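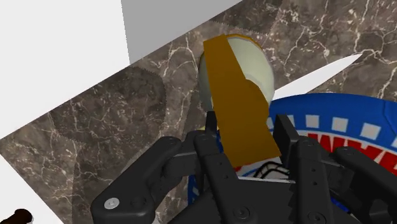
Orange-brown piece, pale round bowl or cup behind it

Normont Supporters Board > Matchday > Drum line and dance squad tryouts

hoopsmad74
So the club has finally put the tryout notice up for next season's matchday crew. Dance squad, drum line and two places for hype hosts (the ones with the mics who make you do the wave when we're 20 down). I've had a season ticket at the Rinix for years and I've always fancied the drums, so I'm going for it! Has anyone here been through it before? The notice says "bring energy" and not a lot else.

pusow_end
I did the drum line one in January two years back, when they ran it mid-season. They put us in groups and had us copy a pattern, then make up our own. Mine was dreadful but I kept grinning and got a callback. Take ear plugs, the practice hall at Pusow Road is all hard walls and you'll feel it for days.

left_of_the_hoop
Good luck and all that, but I do wish they'd spend less on this stuff. I pay to watch basketball. Last season we had a drum break in every single timeout and I couldn't hear the bloke next to me.

hoopsmad74
Is the bloke next to you worth hearing though?

left_of_the_hoop
Fair point. He mostly talks about parking.

tekleab_tiger
I'm with the grump on the timeouts, sorry. The dance squad are brilliant and work really hard, but the hosts shouting over everything got on my nerves by Christmas. My kids love it, mind you, so I suppose I'm outvoted at home.

pusow_end
See, I think the building would be dead without it. Remember the Tekleab game? 1424 in, which is rubbish for a Saturday-sized crowd, and it still sounded full because the drums never stopped. We had no business winning that one.

left_of_the_hoop
We won it because they missed all their free throws.

pusow_end
And why did they miss them!!

quietcorner
Sensible question, does anyone know how many go for it? My sister wants to try for the dance squad and she's talking herself out of it already.

pusow_end
They told us 156 signed up across the lot when I did it, but plenty didn't turn up on the day. Tell her to go. The dance lot get taught a short routine in the morning, then do it in small groups after lunch. Trainers, not heels, and she'll want a proper breakfast.

hoopsmad74
Form's sent, I got my email back dated April 26, 2018 and I'm number 74, same as my user name, so I'm taking that as a sign. Practising on a sofa cushion until the neighbours complain.

tekleab_tiger
Go on then, but if you get in, please leave us one quiet timeout a quarter.

hoopsmad74
I'll see what I can do. One a half, maybe.

Contact the board | Copyright Normont Supporters Board | Back to top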